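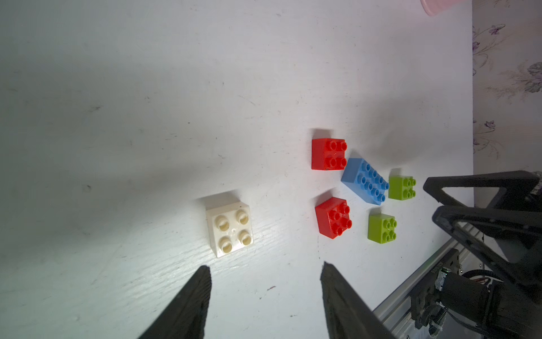 2 min read

Playroom check, Clernberg house, January

We do this list before the morning group comes in. The comments are mine, so please excuse if some are long.

Entrance gate: closes by itself. OK. The latch needs a little oil.

Radiator covers: one screw was missing behind the sofa, replaced. Please look at the other side next month.

Window locks: 11 checked, all hold. The one by the sink is stiff, and a child can not open it, but an adult also has problem.

Sockets: all covers in place.

Small toys and blocks: no cracked pieces found. Anything which fits in the test tube goes in the high cupboard.

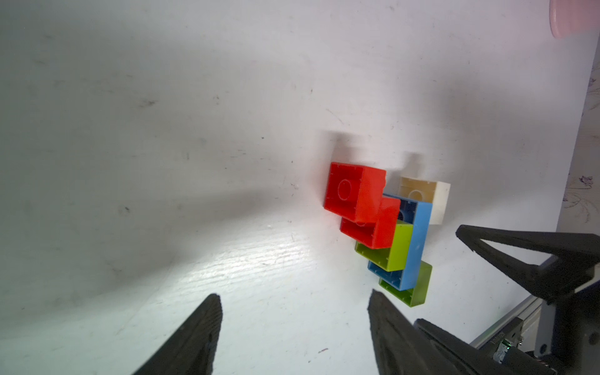 Book shelf: fixed to the wall, does not move when I pull. The Drurnis shelf in the hall is not fixed yet. Until it is, nothing heavy on top.

Fire extinguisher: tag number 413, needle in the green. Smoke alarm tested, loud enough in both rooms.

First aid box: plasters are low, ordered from Storetti. Cold pack is out of date, thrown away.

Floor: the mat lifts at one corner near the door. I put tape, but this is only for now.

Open points: hall shelf, mat, cold pack.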